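Section 7. Running the bin picking demonstration on open days

This section is for whoever is hosting the robot on a visitor day, and it assumes you have already been through the daily start-up in Section 3 and that the arm has been given its green light by someone on the Noltari cell team. If you have never hosted before, please don't be nervous! Visitors are a forgiving crowd, and most of them are simply happy to be standing close to a working robot. Read the whole section once with a cup of coffee, and then go back and do the steps one at a time.

Before the doors open

1. Switch on the cell at least 10 minutes before the first group is due, so the controller has time to come up and you have time to say hello to people at the door.

2. Walk once around the table and look at the clamps that hold the bin. Give each one a gentle push with your hand. If one moves, tighten it and start your walk again.

3. Fetch the object crate from the Godinho cupboard and choose your objects. A good mix has something soft, something smooth and something with an awkward handle. Plush toys are always the favorites with younger visitors, and they are kind to the fingers too.

4. Open Kurby on the host laptop and choose "Visitor day" from the first menu. This loads the slow speed setting, and it also turns off the overnight logging, which you don't want running while people are asking you questions.

5. Run one pick with no visitors in the room. Watch the cables along the arm as it turns, and stop if anything pulls tight.

CAUTION: Keep hands, sleeves, lanyards and camera straps out of the bin whenever the arm is enabled. This goes for hosts as much as for guests. If an object has to be moved by hand, press Hold first and wait for the amber lamp.

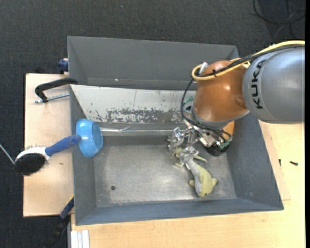 Noltari Demonstration Cell, Plandis Robotics Outreach Team

During the demonstration

6. Gather the group behind the floor tape and tell them who you are. Then explain in your own words what the robot is going to try. A sentence like "it's going to reach into the metal bin and pick up the toy" is plenty to begin with, and the technical folks will ask for more soon enough.

7. Press Start in Kurby and let the arm go down to the object. Try to stop talking while the two fingers are over the toy. It is a lovely moment and people like to watch it in peace.

8. If the pick fails, let the robot try again on its own. After a third miss, press Hold, turn the object a little and press Resume. Plush fabric folds in a different way every time it lands, and you are welcome to tell the visitors so, as it usually starts a good conversation.

9. When the run is over, invite questions. The pick counter in the corner of the Kurby window is a nice thing to point out. It read 2,838 when we closed up after the April open day, and children will happily stay on to see it go up by one more.

NOTE: The paint inside the bin wears away with use, and the bare metal floor is scratched as well. Neither one affects the demonstration, so there is no need to report it. Do report a sharp edge or a loose fastener.

NOTE: Bright overhead light can leave a shiny patch on the bin floor. If Kurby marks a spot where no object is lying, dim the row of lamps nearest the table and press Rescan.

After the last group

10. Press Park and wait until the arm has come to rest before you step over the tape. Put the objects back in their crate, and set aside any toy with an open seam for mending.

11. Write the number of groups in the host book, along with any question you couldn't answer. Wim Brouwer reads the book after every open day and writes his replies in the margin, often at some length.

12. Close Kurby, shut down the controller and return the key to the hook inside the cupboard door. The Noltari lamp goes out by itself a little while later.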